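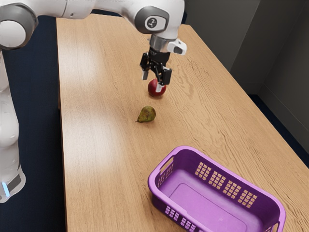

Gunhild Hallgrímsson wrote:
Pick them hard and ripen them indoors. A pear left on the tree until it's soft is brown sludge in the middle, and you only find out once you've served it to your mother-in-law.

stelios_m wrote:
Mine were picked hard on the tenth of September. By the end of the month they were still hard. I could have re-roofed the shed with them. Then I went out for milk, came home, and the lot had gone over.
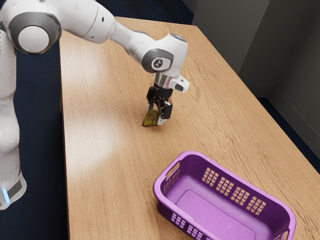

A small green pear on a light wooden table.

Viola D'Amico wrote:
You skipped the fridge. Most keeping pears want a cold spell first, then a few days in the kitchen. Press gently by the stem. If it gives a bit, eat it that day. Do not press the belly, and do not let children press anything.

stelios_m wrote:
The fridge is full of my wife's chutney, 7 jars of it, made from last year's pears. You can see how this keeps happening.

Dionysis Lambrakis wrote:
I don't hold with the fridge. My grandfather kept his in a drawer in the spare room, wrapped in newspaper, and we ate them until Christmas. The room was cold enough to hang meat in, mind.

Viola D'Amico wrote:
So, a fridge.

Dionysis Lambrakis wrote:
A drawer. 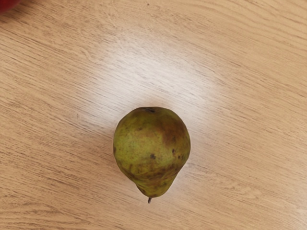 manon_s wrote:
Should I put a banana in the bag with them?

Gunhild Hallgrímsson wrote:
One ripe banana or apple in a paper bag will hurry them along by a day or two. Fold the top over and look every morning. It's a dreadful trick if you're going away for the weekend.

stelios_m wrote:
Tried it. Now I had a bad banana as well. I've come round to thinking the trouble is having them all ready together, so this year I'm going to pick in three goes, a week between each, and bring in only what we can eat.
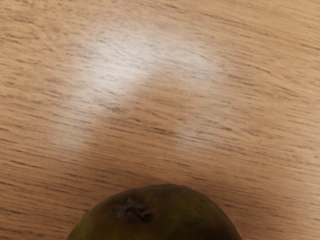
The rest can sit in the garage in a tray, not touching, and if they turn I shall at least be disappointed in instalments. Viola, I'll give the cold spell a try on the first lot, chutney permitting.

Dionysis Lambrakis wrote:
And the drawer for the second lot.

stelios_m wrote:
Fine. The drawer has my socks in it, but fine.

Viola D'Amico wrote:
Nearly 10 replies and we've got as far as socks. Report back in the autumn, please, with the variety this time. You still haven't told us what the tree is.

stelios_m wrote:
The label fell off before we moved in. It's a pear.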